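보차도용 블록 포장, 줄눈 모래가 계속 빠지는데 재충전만으로 해결될까요

질문 | 포장·배수 게시판 | 조회 500 | 답변 3

단지 내 도로를 인터로킹 블록으로 포장한 지 6년 되었습니다. 배열은 헤링본이고 블록 두께는 도면상 80mm, 받침 모래 30mm, 그 아래 쇄석 기층입니다. 통행은 승용차 위주이고 택배 차량과 쓰레기 수거차가 들어옵니다.

작년 장마 이후로 줄눈 모래가 눈에 띄게 줄었습니다. 깊은 곳은 자를 넣으면 42mm까지 들어갑니다. 6월에 건조 규사를 사서 빗자루로 쓸어 넣었는데 한 달 만에 다시 내려갔습니다. 블록이 깨진 곳은 없고, 수거차가 회전하는 구간에서만 밟으면 약간 덜컥거립니다.

궁금한 점은 다음과 같습니다.
1) 규사를 더 넣으면 멈추는지, 아니면 아래쪽 문제인지
2) 폴리머 줄눈재(Gimon 제품을 추천받았습니다)를 차도에 써도 되는지
3) 전면 재시공 없이 부분 보수가 가능한지

답변 1 (채택됨)

줄눈 모래가 없어지는 경로는 위와 아래 두 가지입니다. 위로 빠지는 것은 강우, 고압 세척, 흡입식 청소차가 원인이고 대개 상부 10mm 안팎에서 그칩니다. 42mm면 블록 두께의 절반이 넘으니 아래로 빠지는 쪽을 먼저 의심해야 합니다.

아래로 빠지는 경우 흔한 원인은 기층 입도입니다. 쇄석 상부에 세립분이 부족하면 받침 모래가 공극으로 내려가고, 그 자리를 줄눈 모래가 채웁니다. 이 상태에서는 규사를 계속 부어도 같은 일이 반복됩니다. 빗자루로만 넣었다면 다짐이 안 된 것도 원인일 수 있습니다. 쓸어 넣기와 진동 다짐을 번갈아 해야 줄눈 하부까지 찹니다.

헤링본은 차량 하중에서 블록끼리 맞물리는 효과가 큰 배열이라 배열 자체는 바꿀 이유가 없습니다. 다만 맞물림은 줄눈이 차 있을 때만 작동합니다. 비어 있으면 제동과 회전 하중에 블록이 개별로 움직이고, 모서리 파손은 그다음에 옵니다.

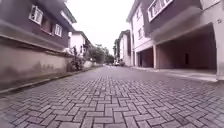 글: 블록기층 | 포장·배수 게시판 답변 100건

회색 블록 헤링본은 이 정도 폭의 길에서도 흔히 씁니다. 담장을 따라 길게 이어지는 구간이라면 경계부 구속을 같이 보십시오. 경계석이 바깥으로 밀리면 줄눈 폭이 벌어지고, 벌어진 만큼 모래가 내려갑니다. 줄눈 폭은 2~5mm가 적정하고 그보다 넓은 곳이 한 줄로 이어져 있으면 밀림을 의심합니다.

확인 순서는 이렇게 하시면 됩니다.
- 덜컥거리는 구간에서 블록 몇 장을 들어내고 받침층 두께를 잰다.
- 30mm보다 뚜렷하게 얇거나 두께가 들쭉날쭉하면 기층 상부를 확인한다.
- 기층 표면에 모래가 박혀 있고 큰 공극이 보이면 유실로 판단한다.
- 빗물받이 주변은 따로 들어내서 본다. 구조물 접합부 틈으로 빠지는 경우가 많다.

유실이 맞으면 해당 구간만 걷어내고 기층 상부를 세립 골재로 채워 다진 뒤 모래를 새로 깝니다. 부직포는 구조물 주변과 경계부에 한정해서 쓰는 편이 낫습니다. 걷어낸 블록은 파손이 없으면 재사용합니다. 전면 재시공까지 갈 내용은 아닌 것 같습니다.

답변 2

폴리머 줄눈재는 차도에 권하지 않습니다. 보행로와 주차면에 Gimon을 써 본 적이 있는데, 바퀴가 지나는 자리는 두 번째 겨울에 줄눈 옆면에서 떨어졌습니다. 제품 문제인지 시공 문제인지는 모르겠습니다. 블록이 움직이는 상태면 뭘 넣어도 갈라집니다.

그리고 투수 블록이면 줄눈을 막는 순간 투수 성능이 떨어집니다. 일반 블록인지 투수 블록인지 먼저 적어 주세요.

답변 3

저희도 똑같았는데 그냥 매년 모래 넣습니다. 비용 얼마 안 해요.

댓글(질문자)

일반 블록입니다. 회전 구간을 들어내 보니 받침 모래가 얇은 곳은 12mm였고 쇄석 사이로 모래가 내려가 있었습니다. 빗물받이 옆은 손가락이 들어갈 정도로 비어 있네요. 답변 1 방식으로 부분 보수 견적을 받아 보겠습니다. 진동 다짐기는 고무판을 대야 합니까?

댓글(블록기층)

댑니다. 안 대면 모서리가 나갑니다. 빗물받이 틈은 모르타르로 먼저 막고 나서 모래를 까십시오.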